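From: Américo Marinho
To: pathfollow-users
Subject: Re: [pathfollow-users] Segmenter loses the edge where asphalt gives up

Firouzeh Rahimi wrote:

> We moved to the new Vosside segmenter last month and it's great on
> clean pavement. On park tracks it gets jumpy. The path mask grows out
> into the verge, shrinks back, grows again, and the planner weaves along
> behind it like it's had a few. Turning up the confidence threshold just
> gives me a skinny path with holes in it. Is anybody running this on
> broken edges, and if so what did you do about it? I'd love to avoid
> relabeling everything.

Hi Firouzeh, and hi all,

Oh boy, yes, we've been living in exactly this swamp (I mean the software one). We've been running the Bedthorpe loop with the same segmenter and I had the same weaving until I quit fiddling with the threshold and started looking at what the mask was doing at the border. The stock classes are path, grass and other. That leaves nowhere good to put the gravelly, crumbly stuff where the paving breaks up, so the net flips a coin on it and you get a different answer every frame.
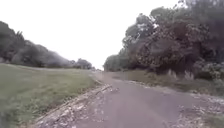 So which class should the rubble along the edge belong to? Give it a class of its own, call it shoulder, and let the costmap decide how much it minds driving there.

I know you said no relabeling, but hear me out, because it was way less work than I feared! I did 200 frames, only the border strips, and froze everything in the net except the last block. Dimitriou (the labeling tool, it's in the contrib folder) lets you paint along an edge with a fat brush and then snaps to the old mask, so you're never redrawing the whole path. I had it done in two evenings with the radio on. Then in the costmap, path is 0, shoulder is 20, grass is 200. The robot will use the shoulder if it has to get around something, but it stops getting sucked over there for no reason.

The second half of the problem was time. Even with the new class the boundary still shivers a bit, and our planner was taking each mask as gospel. I now project the masks to the ground plane and keep a running vote over the last 5 of them, shifted by odometry. Please do the shift before the vote! I had those two lines swapped for most of September and spent ages blaming the wheel encoders.

Cracks are a separate headache. The old height filter is supposed to ignore anything shallow, but the segmenter has its own opinions about dark lines, and where the surface is all broken up into plates it would carve little islands out of the path. A plain hole-fill on the mask took care of nearly all of it. I cap the hole size at 13 cells so it can't swallow a real obstacle, and anything bigger goes to the depth check before it's allowed to be path again.
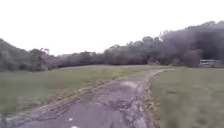 Cracked asphalt on the way round the right-hand bend.

Curves, by the way, want a longer lookahead than you'd think once the vote is in, as the voted mask lags a little. I bumped ours and the steering calmed right down. If you're on the Pukico controller the parameter is lookahead_min, and it's read only at startup, so changing it live does nothing whatsoever and doesn't warn you either. Grr.

What I haven't solved is the stretch with no asphalt at all. Dirt, stones and mud share so much color with the shoulder class that the net wants to call the whole track shoulder. Technically it still drives, because shoulder everywhere is just a flat cost, but the centerline gets mushy and the speed limiter kicks in (it scales on path confidence, my own dumb idea).

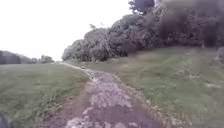 Firouzeh wrote back off-list that she'd skip the class names on dirt completely and fit the centerline to the grass boundary on both sides, letting whatever lies between count as drivable until the depth check objects. She also thinks the limiter should look at how well that fit holds up instead of path confidence. I like it a lot, and I've started a branch called grass-edges with her version of the fit in it. The limiter part is still a stub.

Patch for the vote and the hole-fill is attached. It applies on top of main, with one fuzzy hunk in costmap_layers.cpp that you can ignore. The labels are too big for the list, so ping me and I'll send a link. If somebody has a better number than 20 for the shoulder cost I'm all ears, as I picked it by feel.

Cheers,
Américo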